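June 2, 2020
By the Hunness Newsletter Desk

Snack box orders open for July

The Parham pantry is taking orders for the July snack boxes, and there are a few changes to how they are put together.

Last time we sent out 119 boxes. Most arrived in good order, but we heard from a number of members whose crackers were in pieces by the time they opened the lid. The heavier items had been packed on top. From July the jars and drink cans will go in a separate carton, and the snack boxes will hold only light, single packets.

Each box will have 11 items, a mix of sweet and savory. You can ask for all savory if you prefer, but tell us when you order – we can't swap things once the labels are on. Boxes go out from the Cavalcanti Street door, same as before, and the pickup hours have not changed.

The savory side has grown the most. Members asked for more crackers and fewer chips, and the new supplier, Tarkus, carries a good range of imported biscuits.
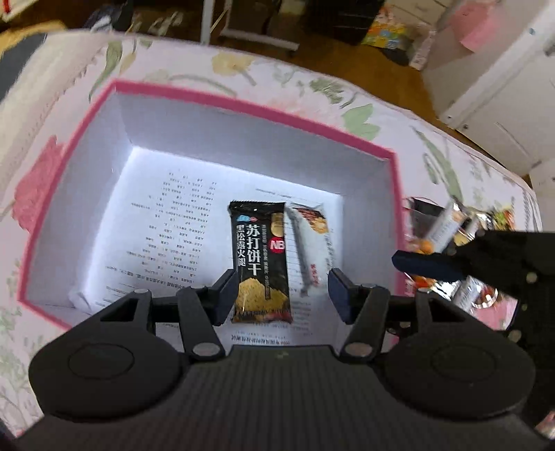
The black truffle ham soda crackers are the ones to try first if you like something salty. The name on the packet is in Chinese, 苏打饼干 for soda crackers, with the flavor in smaller characters beside it. We will put an English list of contents and allergens in every July box, so please read that before you share anything with children.

We have room for 300 boxes this time. Order forms are at the front desk and can go back in the slot by the mailboxes. Please write your unit number clearly.

Recent items
Laundry room hours for summer
Parham pantry: what we can and can't accept
Bike storage sign-up

Contact the newsletter desk | © 2020 Hunness Residents' Newsletter | Back to top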